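I get the same handful of emails every week, so I finally put the answers in one place. I rent out my little apartment on the third floor in Stoltance, just me, no agency, and I've stayed in it plenty myself. If your question isn't covered, write to me and I'll add it.

## Booking and money

**How do I book?**

Email me your dates and how many people are coming. I'll tell you if it's free, usually the same evening, and I hold the dates for you while you sort out your travel. Please don't buy train tickets before you hear back from me! It has happened, and it was a sad email to write.

**What's the minimum stay?**

Two nights. In August I ask for a full week, and I'm pretty stubborn about it.

**Is there a deposit?**

Yes, $200, and you get it back within a few days of leaving. I've kept it exactly once, over a mattress, and I'd rather not go into it.

**And the cleaning fee?**

$60 flat, however long you stay. It covers sheets and towels too, so leave yours at home. Beach towels are the exception, bring your own.

## Getting here

**Where do I get off the train?**

Lacson is the closest station. Take the 921 bus from right outside and ride it to the last stop, then walk downhill with the bakery on your left. There's also a station called Lacson Harbor, one stop farther on, and people get off there all the time because it sounds closer to the sea. It's a long hot walk back with a suitcase.

**Can I park?**

On the street, free, if you can find a spot. Evenings are tough. I usually give up and leave my car in the Wallano lot behind the supermarket, which is fine overnight as long as you move it before the store opens.

**What time can I check in?**

Any time after 3 pm. The key is in the lockbox by the mailboxes and I send you the code that morning. If you're early you can drop your bags in the hallway closet, I've never had a problem with that.

**Is there an elevator?**

There is, and it's tiny. Two people and a backpack, or one person and a stroller folded flat. Bikes go up the stairs, sorry.

## The apartment

**How many does it sleep?**

Four if you like each other. There's a double bed in the bedroom and a sofa bed in the living room. The sofa bed is okay for kids and for adults under a certain age (I'm over it).

**Is there any outdoor space?**

Yes, a balcony! It's my favorite part of the place and I drink my coffee out there even in February. You get to it through a big glass sliding door. The door is heavy, so lift the handle all the way up before you pull, or it'll just sit there and you'll think it's locked.
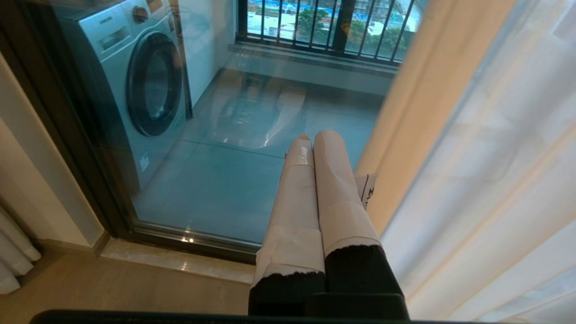 *The sliding door, with the balcony on the other side of the glass.*

Please close the curtains when you go out on a sunny day. The room heats up like an oven otherwise, and then you'll write to me about the fan.

**Okay, so is there a fan?**

Two of them, on top of the wardrobe. No air conditioning. I got a quote once and had to sit down.

**Can I smoke out there?**

I'd love it if you didn't. The neighbor upstairs has her laundry out most days and she has my phone number.

**How's the wifi?**

Good in the living room, so-so in the bedroom, hopeless in the bathroom. The password is on the fridge. Video calls are fine if you sit at the table.

**Can I bring my dog?**

One dog, yes, no extra charge. Tell me beforehand so I can roll up the good rug.

## While you're here

**Where should we eat?**

The fish place at the bottom of the hill, early, before the line starts. For pizza I go to the window next to the pharmacy and eat it on the wall outside.

**Any day trips?**

Stondomberg! Take the boat over, climb up to the old lighthouse, swim on the far side where it's quieter. Check the time of the last boat home before you do anything else.

**What do I do with the trash?**

Bins are in the courtyard, green for glass, gray for everything else. Food scraps go down the same day in summer, please, the ants are quick.

**When do I have to be out?**

By 11 am. Windows shut, key back in the box, and scramble the numbers before you leave.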